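2019-07-22

# Grullov Opens Design Verification Laboratory for Rugged Electronics Customers

Grullov, a supplier of rugged computers, displays and power units for defense, rail and energy customers, today announced the opening of a design verification laboratory at its Montoya site. The laboratory brings thermal, vibration, shock and power testing under one roof and is open to customers at every stage of a program, from first prototype to final release.

Until now, Grullov has carried out early testing in its own engineering department and sent finished units to outside test houses for the remaining work. Customers with short schedules have asked for a faster path. With the new laboratory, a unit that does not pass a test can be returned to the design team in the same building, changed, and placed back in the queue without being shipped.

The laboratory has 5 thermal chambers, 2 vibration tables and a power room that can reproduce the supply conditions found in ground vehicles, rail cars and substations. A staff of 17 engineers and technicians has been assigned to the site. Most have moved from existing positions within the company, and the remaining positions were filled this spring. 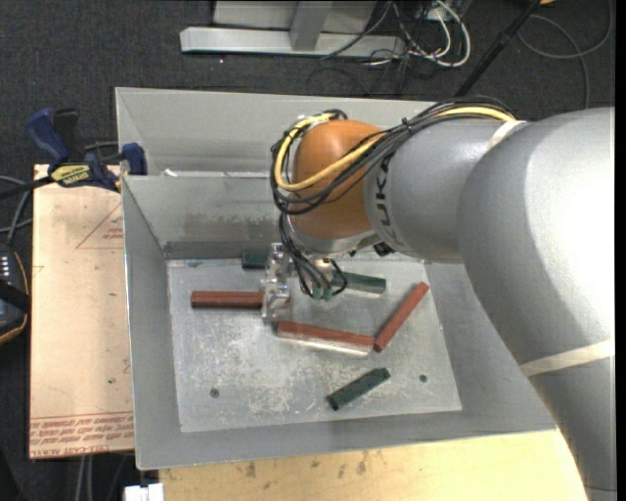
*KUKA robot arm above a metal bin holding reddish-brown and dark green bars.*

Customers may use the laboratory in one of two ways. Under a full-service agreement, Grullov writes the test plan, builds the fixtures, runs the tests and delivers a report in the form required by the program office. Under a bench agreement, the customer's own engineers reserve equipment by the shift and work with a Grullov technician present. Both agreements cover equipment that was not designed or built by Grullov, subject to a review of size, weight and power draw.

The first product line to complete testing at the site is Tukia, the company's family of sealed mission computers. Tukia units are cooled without fans and are offered with a choice of processor boards, storage modules and connector layouts. Test reports for the base configuration are available on request. Reports for custom configurations will be issued to the ordering customer only.

Grullov has also signed a service agreement with Grotolia, a maker of control cabinets for offshore and remote power stations. Under the agreement, Grotolia will reserve 400 hours of chamber time over the coming year for a new line of cabinet controllers. The work will include repeated cold starts, long runs at high temperature and checks of connector wear. Financial terms were not disclosed.

Test records are kept on a separate network with access limited by program. Visitors to the laboratory must register in advance, and customers whose equipment is subject to export rules should notify the program desk before shipment so that the proper storage and handling can be arranged.

Reservations for bench agreements are being accepted now. Full-service agreements will begin in October, after the last of the power room equipment has been calibrated. Existing customers should contact their account representative. New customers may write to the program desk at the Montoya site and should include a short description of the equipment, the test standards that apply and the dates desired.

**About Grullov**

Grullov designs and builds rugged computers, displays, network switches and power units for use in demanding environments. The company offers standard products, modified standard products and full custom design, along with long-term repair and spare parts support. Engineering, assembly and testing are carried out at the Montoya site.

**Press contact:** Grullov Corporate Communications, Montoya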